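ok so clearing up after lunch, a thread, mostly for me and the three people who asked why I own so many trays 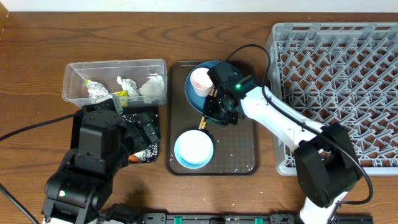

I grew up in a house where you carried everything to the sink in your hands, one trip per person, and something always got dropped in the hallway. Trays fixed that for me. I've had the same dark brown one for 10 years now and I'd run back into a fire for it

my order is always the same. Chopsticks first, by themselves, before anything gets stacked. If they're still lying across a plate when you pick the tray up they roll, and then you're on your knees looking under the radiator

then the cup comes off the plate. I know it looks so stable sitting there! It is not stable. I lost a really nice Skastell cup that way last November and I still think about it

bowl goes on the plate, cup goes in the bowl, chopsticks ride next to the stack. One trip

wrappers get their own container. I use a clear plastic one, nothing fancy, it lived in the fridge before this. Foil, paper, little packets, all of it goes in there while we're still eating, so the tray only has dishes and crumbs on it by the end

clear is good because you can see if somebody threw in a packet that hasn't been opened (me, constantly - I find snacks in there like it's a holiday)

crumbs! Do not tip the tray over the table to "just get the last bit." Walk it to the trash and tap it on the side. Then wipe. White crumbs on a dark tray look like so much more mess than they are, it's like two bites of cracker

somebody asked about the table. It's wood, it's from a secondhand place in Triselcombe, and it was 49 bucks with a wobble. The wobble is gone now, I put felt under one leg. I wipe it with a barely damp cloth and dry it right after, and I get to the sauce spots fast or they stay forever

whole thing takes me up to 10 minutes if I also wash up, way less if I leave the dishes to soak and pretend I'll be back soon

next I want a second tray in the same size so they nest. The Cladano ones are close but the corners are too square and they don't fit my shelf. If you've seen a rounded one for under 21 dollars please tell me where

ok going to go do the bowl now, before I forget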